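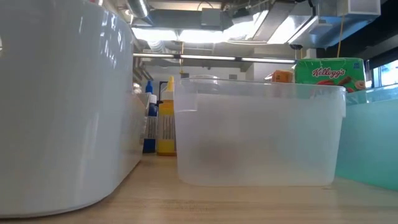 MEDIA RELEASE

Thu 10 May

Lornano bakery and pasta kitchen gets a new look for its move to Carnska

Design studio Berchtold has completed a full rebrand of Lornano, the family-run bakery and fresh pasta kitchen, ahead of the opening of its second shop in Carnska. The work covers a new wordmark, colours, packaging, shopfront signs, menus, staff aprons and a simple website for orders and pick-ups.

The Carnska shop opens to the public next Saturday at 7 am. The original shop in Emonden will trade as usual while its signs are changed over, and will carry the new look in full by the end of the month.

Lornano started out selling bread and filled pasta from a single counter in Emonden. Over the years it added soups, sauces, biscuits and a short lunch menu, and each new line came with its own label, usually made in a hurry. By the time the owners signed the lease in Carnska, the business had 14 different label designs in use and three versions of its name on the front of the building.

"People in Emonden know us, so it didn't matter much what was on the bag," said Mechthild Plattner, owner of Lornano. "In Carnska we're starting from scratch. Someone walking past has to be able to tell what we sell and whether we're open. The old sign didn't do either of those things very well."

Berchtold was appointed in March last year after a small tender. The brief asked for a look that would suit both shops, that regular customers would still recognise, and that staff could use without calling a designer each time a new soup went on the board.

The old name, the old green

Early in the project the studio looked at changing the name. Lornano had traded for some time as Lornano Fine Foods, and the invoices still said Lornano Bakehouse and Kitchen. After talking with customers over two mornings at the Emonden counter, the studio recommended dropping everything but the first word. Customers were already doing that.

The green stayed too. The earlier shop had been painted a dark bottle green, and several customers described the place to the designers as "the green shop". Berchtold kept that colour for the shopfronts and the bread bags and added a warm cream and a brick red. The red is used only for pasta and sauces, and the cream is the background for almost everything else.

The new wordmark is drawn by hand and based on the lettering of the first sign, which Ms Plattner had kept in the shed behind the Emonden shop. The sign was in poor condition and two of its letters were missing, so the studio worked from the remaining ones and from an old newspaper advertisement. The letters have been made a little wider and the spacing opened up, so that the name can be read from across the street and also at the small size needed for a jar lid.

Packaging for daily use

Packaging took up the greater part of the project. Lornano makes most of its products each morning in small batches, and the range changes with the season. Printed boxes for every item would have been expensive and would have left the kitchen with a lot of unused stock.

The studio designed a set of 12 printed pieces that cover the whole range. There are three sizes of bread bag, two cake boxes, a pasta tray sleeve, a jar label, a tub label, a carry bag, a round sticker, a gift tag and a plain band that wraps around anything else. Product names, dates and ingredients are added in the shop with an ordinary label printer, in a space left for that purpose.

Staff tried the pieces for four weeks before the final print order. Several changes came out of that trial. The first tub label was too long and lifted at the corners in the cold cabinet, so it was shortened. The pasta sleeve was hard to fold with floured hands and now has one less flap. The date moved from the back of the bread bag to the front, at the request of the Saturday team, who were being asked about it all morning.

The bread bags are uncoated paper and can go in household paper recycling. The jar label peels off in warm water. Customers who bring back a clean Lornano jar will get 50 cents off the next one, at either shop.

"We had a box of samples on the bench for weeks and everyone who came through the kitchen had a go at them," Ms Plattner said. "Some of them were lovely to look at and a nuisance to use. Berchtold were good about that. They took them away and came back with something else."

Signs and shop interior

The Carnska shop is in a former shoe repairer's on the main street. It has a narrow front and a deep room behind it, with the kitchen at the rear. Berchtold worked with the owners' builder on the placing of signs and menu boards, but the fit-out itself was not part of the studio's job.

The main sign is painted directly on the timber fascia by a local signwriter. A smaller hanging sign is set at right angles to the wall for people coming up from the bus stop. Opening hours are on the door at eye level, in large type. Inside, the menu board is made up of separate painted slats that slide in and out, so a dish can be taken down when it sells out.

The counter has two ends, one for bread and one for the kitchen. In Emonden both queues have always run into each other, and customers wanting a single loaf have had to wait behind lunch orders. The colours help here – green over the bread end, red over the pasta end – and there are now two tills.

There are 10 seats at a bench along the side wall. Lornano will not take bookings for these.

Website and orders

The new website replaces one that had not been updated for several years. It lists the products for each shop, the opening hours and a short order form. Orders for bread must be in by 4 pm the day before pick-up. Orders for filled pasta, cakes and party trays need two days.

There is no delivery from either shop at this stage. Ms Plattner said the business had looked at it and decided to leave it until the Carnska kitchen had been running for a full season.

The site was kept small on purpose. Staff can change a product, a price or the opening hours from a phone behind the counter. Photographs are used sparingly and the pages load quickly on a slow connection, which was a request from customers in the hills outside Emonden.

Opening day

Doors open in Carnska at 7 am on the Saturday and the shop will trade until 3 pm. The first 500 customers will receive a cotton bread bag printed with the new wordmark. Tastings of the ricotta and spinach ravioli, the mushroom sauce and the seeded rye will be offered from 10 am.

From the Monday after, regular hours in Carnska will be 7 am to 5 pm on weekdays and 7 am to 3 pm on Saturdays, closed Sundays and public holidays. Hours in Emonden do not change.

Gift vouchers issued under the old name will be honoured at both shops. Loyalty cards from Emonden remain valid and can be stamped in Carnska as well. Customers with a nearly full card don't need to swap it for a new one.

About Lornano

Lornano is a family-run bakery and fresh pasta kitchen with shops in Emonden and Carnska. It makes bread, filled and cut pasta, sauces, soups and biscuits, and supplies a small number of cafes in the area.

About Berchtold

Berchtold is an independent design studio working in branding, packaging and signs, mainly for food producers, shops and places to eat. The studio handled strategy, design and print management for the Lornano project. Signwriting, printing and building work were carried out by local trades.

Media enquiries

Interviews with Mechthild Plattner can be arranged through the Berchtold studio office. Media are welcome to visit the Carnska shop on the Friday afternoon before opening, between 2 pm and 4 pm. Please let the studio know beforehand, as the kitchen will be in use and space is limited. Logo files and packaging artwork are available on request.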